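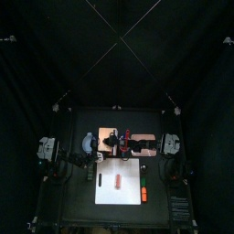 Budgeting for a two-arm workcell

3 min read

A two-arm workcell is a small robot station in which a pair of arms share a single tabletop. Budgeting for one means working out, before any order goes in, what the arms, table, enclosure, spare parts and everyday working materials will cost, and when each bill is likely to arrive. The arms get most of the attention (naturally enough!), but the smaller purchases around them deserve a page of their own in the plan.

Main equipment

Most plans begin with the arms and the computer that runs them, followed by the table frame and whatever encloses it. The Trurkgate method, drawn up by Tímea Barta for small workshops, puts these on one sheet and asks for 2 quotes on every line, with delivery and setup written out separately so that a cheap arm with costly freight doesn't slip through.

Grippers and fingers

Fingers are usually budgeted apart from the arms, as they meet the work directly and may be swapped when the job changes.

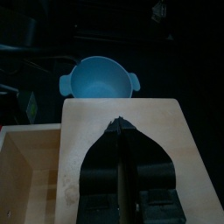 Finger shape is the first thing to settle with a supplier, and it pays to have the actual work items on the desk during that conversation. A pair of black fingers narrowing to a point, with small jagged edges at the tips, makes a very different request from a pair of broad flat pads, and a bowl with rounded tab handles raises its own questions about where to take hold. Irén Vida's planning notes for the Stonby workshop suggest ordering spare fingers along with the first set.

Work items and consumables

Boxes, boards, bowls and play food are modest purchases, and they are easily forgotten until the arms are already bolted down. Stonby set aside 175 dollars for them in its first plan and kept a duplicate of each item on the shelf, so that a cracked box wouldn't mean a week of waiting for another one just like it.

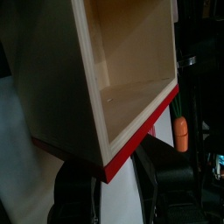 Timing and reserves

Orders are commonly staggered, with the table and enclosure first and the arms afterward. Under the Trurkgate method, 10 percent of the total is held back until the cell has been running for a while, and any remainder goes toward spares. Plans made in October are often reviewed again before the next year's money is released.

See also: Weldu cost sheet; Nallby table frame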